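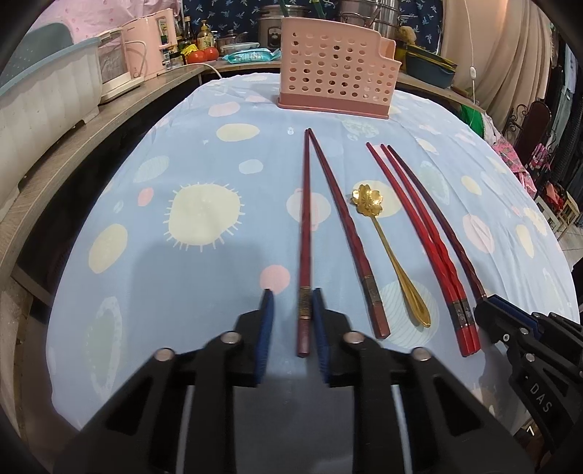
Bundudon wrote back overnight to say our confessional count for Orkance is wrong, and that we gave the runner-up credit for clips that were only voice-over. Fair point, and a bit embarrassing.

Sep 22, 2020

So I spent most of the morning going back through the season. Quick reminder for anyone picking this notebook up cold: we're trying to see if the edit gives away who goes home. You log every confessional (contestant alone, talking to camera), time it, and check it against the eviction list. The first pass gave me 167 confessionals before the finale. After throwing out voice-over with other footage on top, I'm at 131. So Bundudon was right, and the 36 I dropped were mostly in the first three episodes, when the producers were still explaining the house rules and ran talk over everything.

The annoying part is that the early spike I was so happy about in June is mostly gone! I had people who left first getting way more airtime the week before. Now it's a small bump, and one of those weeks was a double eviction, so I wouldn't hang anything on it yet.

Pluvden (our logging sheet, for the newer folks) still doesn't have a column for "voice only". I added one at the far right, please don't sort by it, it breaks the totals. I'll fix that when I have the patience.

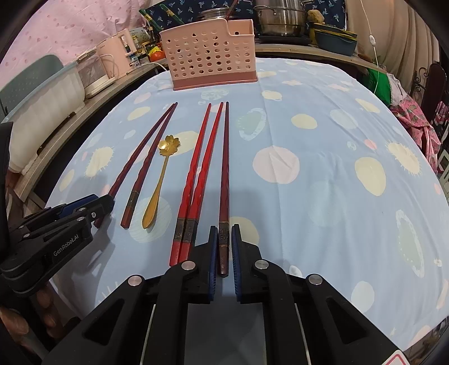
Chopsticks and the small gold spoon on the dotted cloth.

Afternoon: started on the Yeoman reunion special. It runs some 70 minutes and is mostly people talking over each other, so I need a rule for split screens. For now whoever is speaking gets the time, and reaction shots get nothing – even the really good ones, sorry. If two people are yelling I split it down the middle.

Still to do: recheck episode five, the timestamps drift after the second ad break. Ask Bundudon if they count the diary room door shots. I don't, but I can see it going the other way.

Comments

Reaction shots should count for something. Half of Yeoman is people raising their eyebrows.

Can you post the old totals too? I'd like to see which episodes changed.

I sorted by the new column before reading this. Totals are back now, I think.

Recent entries
Yeoman: who gets the last word?
Pluvden sheet, how to log a double eviction
Orkance premiere, first pass

Home | Notebook | Shows | Sheets | Contact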